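Selling secondhand clothes: how do you size a shirt when the label is gone?
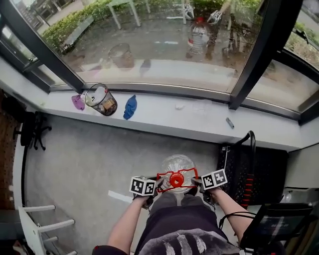

thriftywafula
8 Mar 2023
Okay, I need opinions. I've been selling used clothes out of my spare room in Otville for a while (mostly knits and T-shirts) and I keep getting stuck on pieces where the size tag has been cut out. Right now I lay them flat, measure armpit to armpit, then guess from my own closet. Take a dark gray T-shirt with a white feather-like print along the bottom, same as the one up top. If there's no tag, do you call that a medium because it fits like a medium, or just post the inches and let people figure it out? I have 40 shirts to list and I'd love to stop going back and forth!

jukonitz_jen
Inches, always. I stopped writing S/M/L two years ago and my returns dropped to almost nothing. Pit to pit, shoulder, length, sleeve. Done.

salim_b
Gotta disagree with Jen. Lots of buyers filter by size, and if you leave it blank they never see your listing. I put "fits like a medium" in the title and the measurements underneath. I've sold over 150 pieces that way and had 4 come back, and one of those was for a smell, lol.

jukonitz_jen
Fine, but "fits like a medium" on who? I'm a medium in Sang sweaters and an XL in everything from Prukisside.

salim_b
That's what the measurements are for, Jen.

buttonjar2303
Can I add something about prints? Mention where the print sits. If it runs along the bottom hem, it disappears the minute somebody tucks the shirt in, and I had a very grumpy buyer over exactly that. Also check for cracking and say so if you find any.

thriftywafula
Oh, good one, I never thought about tucking. So I'm leaning toward Salim's way, size in the title and inches below. Do you guys measure before or after washing?

salim_b
After. Cotton can still shrink on you, even old cotton.

jukonitz_jen
After, we agree on that much. And stretch nothing while you measure! Smooth it with your hand and leave it alone.

buttonjar2303
I do both, but I'm slow and I only list a few things in a week. Cold wash, hang dry, tape measure.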